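Search articles Type a word or phrase Go

Screw cap (beverages)

A screw cap is a threaded closure that turns onto the neck of a bottle and seals it. On drink bottles it is usually molded plastic, and on wine and spirits it is more often thin metal. For such a small and cheap object it does a remarkable amount of work. It has to keep liquid in and dirt out, hold pressure if the drink is fizzy, come off in an ordinary hand, go back on again many times, and show the buyer whether anyone has opened it before.

Parts

The flat top is called the panel and the side wall is the skirt. Fine ridges on the outside of the skirt, called knurls, give the fingers something to grip. Inside are the threads, which slide under matching threads on the bottle neck and pull the cap down as it turns. The neck, threads and support ring of the bottle are together called the finish, a word carried over from glassmaking, when the lip was the last part of the bottle to be finished by hand.

Sealing happens at the top of the neck. Older plastic caps held a separate disc of soft liner that was squeezed against the rim. Many newer ones are a single piece, with a thin ring on the underside of the panel that plugs into the mouth of the bottle and presses outward. It is a lovely bit of design: one material, one molding, and a seal you can feel tighten in the last part of the turn. 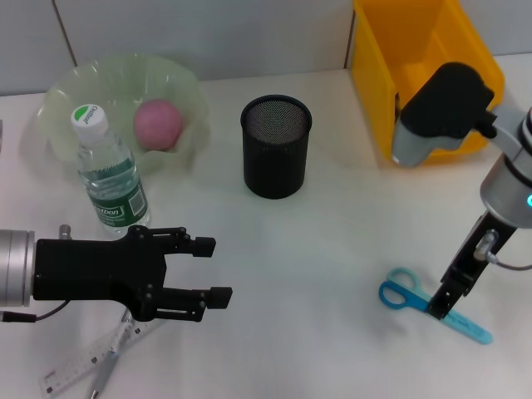 Below the skirt, joined by tiny bridges, is the tamper-evident band. It snaps over a bead on the neck during capping and cannot easily slide back up, so the first twist breaks the bridges. The faint crackle they make is one of the most familiar sounds in packaging, and many people listen for it without thinking. In tethered designs the cap stays joined to the band by a strap or hinge after opening.

Thread design

A thread may have one start or several. A single-start thread is one continuous ramp and needs more turning. A multi-start thread has several shorter ramps side by side, so the cap comes off with less rotation and is harder to put on crooked. Threads on bottles for carbonated drinks are usually cut by vertical gaps called vent slots. These let gas escape while the cap is still held, and they are the reason a shaken soda hisses at the first small turn before the cap is free.

Manufacture

Plastic caps are made in two main ways. In injection molding, melted plastic is forced into closed molds, often dozens at once. In compression molding, a small pellet of warm plastic is dropped into an open cavity and pressed into shape. Polyethylene and polypropylene are the usual materials, while the bottle itself is commonly PET. Printing on the panel or skirt comes afterward.

The Du Plessis works at Buvley is a good place to see how fussy the process can be. Its Briment line, a one-piece water cap with five starts, went through 964 trial moldings before the plug seal was accepted. Every batch is still checked by hand on a torque gauge, and sample caps rest for 30 hours before testing so that the plastic can finish shrinking. The Zasska bottling hall next door holds an open day each November, and visitors can watch the caps tumble through the sorter and drop into the chute all facing the same way, a wonderful sight if you like machinery.

Opening force

The twist needed to open a cap is called removal torque. If it is too low, the cap may leak or loosen in shipping. If it is too high, people with weak or painful hands cannot open the bottle at all. Taller skirts and deeper knurls help a great deal. Shorter, lighter caps save plastic but leave less to hold, and designers have argued over this balance for years. 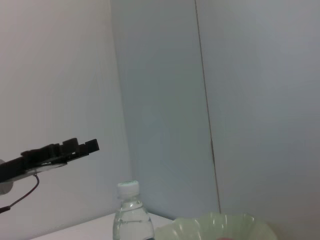
Clear plastic water bottle with a white screw cap.

Recycling

Caps and bottles are often different plastics, but they separate well. After grinding, flakes of polyethylene and polypropylene float in water and PET sinks. Many local programs ask for the cap to be left on, although rules vary from place to place. Loose caps are small enough to fall through sorting screens and be lost.

Collecting

Cap collecting is a cheerful, low-cost hobby. Collectors sort by color, printing, knurl pattern and thread count, and unused caps with the band still whole are the most prized. The Buvley swap list, last revised on 3/29/24, gives separate headings to tethered caps and sports caps.

See also: Bottle neck finish; Crown cork; Tamper-evident packaging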